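**Simulated kitchen test raises hopes, and a few questions**

A research group working under the project name Noiphan says it has found a cheaper way to teach two-armed robots to handle kitchenware, and that nearly all of the teaching can be done in software. The claim, posted in April alongside a technical report from the robotics firm Brostel, is a strong one. The evidence is thinner.

The method, called Zolum, starts with a small set of demonstrations in a computer-generated kitchen. Software then makes altered copies of each one, shifting where the dishware starts and how the arm comes in to reach it. According to the report, 326 usable training runs came out of the process, and a control program trained on them finished its assigned task in 90 percent of simulated trials. 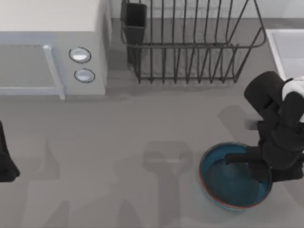

That figure deserves a closer look. The trials took place in the same virtual kitchen used for training, with the same counter and the same appliances. The report does not say how the program does when the furniture is moved, and it gives no results for dishware of a shape the program has not met before. A student who is tested on last week's homework tends to do well.

There is also the matter of what got thrown out. Altered copies that failed were dropped before training, a common step in this kind of work, but the report never says how many there were. If most of them failed, the savings in time and computing would look a good deal smaller. Brostel says the full numbers will come with a later version of the report.

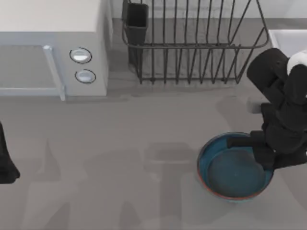
Gripping a round, shallow dish by its edge is a fair test, as far as it goes. A small error in the angle of the fingers can tip the dish or push it away. Simulators are known to be forgiving on just this point, and contact between a finger and a hard rim is one of the places where software and real kitchens tend to part ways.

The group tried the trained program on real hardware at a workshop in Ditwood, but the report gives that effort only 2 paragraphs and no success rate. It says the results were "encouraging" and that lighting caused some trouble – a phrase that could cover almost anything.

The training data has not been released. Brostel says it plans to share the data and the code, though it has not given a date. Until outside labs can run Zolum in kitchens of their own, the 90 percent belongs to one virtual room.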